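Hotar Community Pantry - Packing Room Update
November report to the Illa Fund

Hello again, and thank you for being patient with me! I know this one was supposed to reach you before the end of last month, but the move swallowed most of October and I didn't want to send you half a report.

The big news first: we're in! The packing room at Ibarra Street is up and running, and we have now put together 800 household parcels since your grant started. We had told you 14 packing sessions for this period and we managed 12, the two missing ones being the week the heating was out. I'd like to make those up before the holidays if the building will give us the extra evenings.

Most of your money this time went into the tables and the shelving, plus a chunk on paint and the new lights. The old place had those folding tables that sagged in the middle (you may remember them from your visit), and anything round rolled straight to the center. The new tops are pale and smooth, they wipe down in a minute, and you can spot a stray grain of rice from across the room. I was a little worried they'd look grubby by the second week. So far so good.

We've also changed how the sorting works. Before, everything arrived in boxes and stayed in boxes until somebody dug through them. Now a cardboard box comes up onto the table, gets emptied, and the contents go into baskets by type. The baskets were donated by a home goods shop that was closing down, so they're all different colors and sizes and nothing matches.
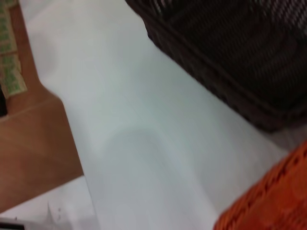

What I like about baskets is that people can find things without asking me. We started out with a color system - dark ones for jars and cans, bright ones for snacks and anything a kid might want in a lunch - and it held up for a good two weeks before the tea bags got loose in it. I've since written a short list and taped it inside the cupboard door, and that seems to be enough. New helpers pick it up in one evening, which was never true of the old setup.

Some things are not done yet. The shelving along the back wall is only half up, as Gira Supply sent us the wrong brackets and then sent us the same wrong brackets again. They've promised the right ones and a small refund, and I'll put the refund toward packing tape unless you'd rather it went back to you. Just let me know. The empty boxes are also a headache. They pile up faster than we can flatten them, and the recycling pickup for our block only takes so many at once. I've asked the building about a second bin.

On the money side we're nearly 20 dollars under on supplies and a bit over on delivery, mostly from the extra van trip during the move. It more or less evens out. The full sheet is attached with the receipts, including the paint one that I forgot last time (sorry!).

Between now and the next report I want to finish the back wall, get a proper spot for the flattened cardboard, and try one late session that starts at 7 p.m. for people who work days. A few have been asking. If it fills up, I'd like to talk to you about keeping it going through the spring, with a small amount for the extra heating and lights.

Come by any time you're in the neighborhood. The kettle moved with us, and the door code is the same as the one I sent in September.

Warmly,
Packing room coordinator, Hotar Community Pantry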